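Jumalis (shared workshop project)

Jumalis is a hobbyist robot project based at the Tomoana shared workshop. Its stated aim is a table-mounted arm that can pick up a small cylindrical part, set it on a stand and leave it there without a person stepping in. The project was started by Aba Alhassan, a Tomoana member, and has been developed mostly on Friday evenings. It is usually described by its supporters as a "home-built robot cell." Whether it has earned that name is disputed, as most of the published work concerns a computer model of the cell and only part of the hardware has been put together.

Background

Alhassan first proposed the project in March as a follow-up to Cenari, an earlier attempt at a parts sorter that was abandoned when its belt drive kept slipping. The Cenari build log runs to 31 entries, the last nine of which deal with the same slipping belt. Jumalis was meant to avoid this kind of trouble by working out the motions in simulation before any metal was cut. The first project note promised a working arm "before the weather turns." No working arm was shown that year.

Design

The design calls for a large jointed arm bolted to a sloping face on an angular pedestal, with the pedestal fixed to the worktable. The slope is supposed to bring the arm's reach forward over the table. Critics at the workshop have pointed out that it also makes the mount harder to build and harder to level, and that a flat plate would have done for a task this small. The design notes do not compare the two.

The gripper is a two-sided type with tapered fingers. Alhassan has described it as "good for nearly any small part," a claim that rests on tests with one shape. In the model, the part being handled is always a plain white cylinder or something close to it. Soft, flat or oily items, which make up much of what hobbyists would want moved, have not been tried.

A smaller arm appears in the model on its own tall plinth behind the table. Early notes assign it the job of handing parts to the larger arm. Later notes stop mentioning it.

Software

Motions are planned with Fluler, a set of scripts written by Alhassan and shared among Tomoana members. Fluler reads a list of target positions and works out the joint angles between them. It has a short manual and no error messages to speak of; a target that cannot be reached simply produces a still arm. Users have complained about this since the first release, and the manual now includes a paragraph advising patience.

Reported results

The project page reports 3112 simulated pick attempts and calls the outcome "very encouraging." It does not say how many succeeded. A separate note, since removed, gave figures for a single run of 124 attempts, of which 60 ended with the part held in the gripper. The note counted a part as held if it was between the fingers when the run stopped, so that a part about to fall would have been scored the same as one gripped firmly.

Simulated contact is also a weak point in general. Friction between a finger and a smooth part is hard to model well, and small errors in it can turn a drop into a catch. The project page lists its friction setting as "default."

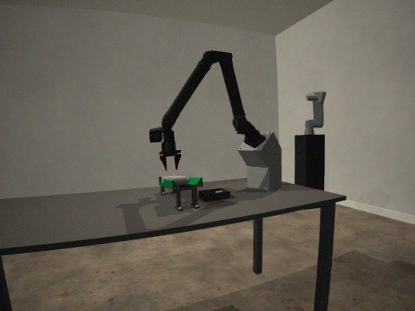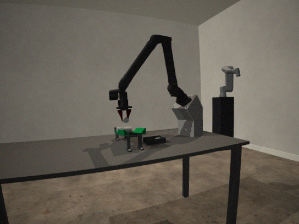
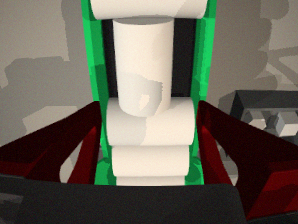
Computer renders from the Jumalis model. First: the gripper open over the stand. Second: a small white cylindrical object between the fingers. Third: close view of the gripper.

Hardware status

A pedestal and a table frame have been built at Tomoana. The pedestal was welded by Alhassan over two weekends and differs from the model in height, which means the stored motions will have to be planned again. Motors for the lower joints have been bought secondhand. The wrist exists as drawings.

Alhassan has said that the remaining work is "mainly assembly." The same phrase appears in the Cenari log, in the fourth entry.

See also

Cenari
Fluler
Tomoana shared workshop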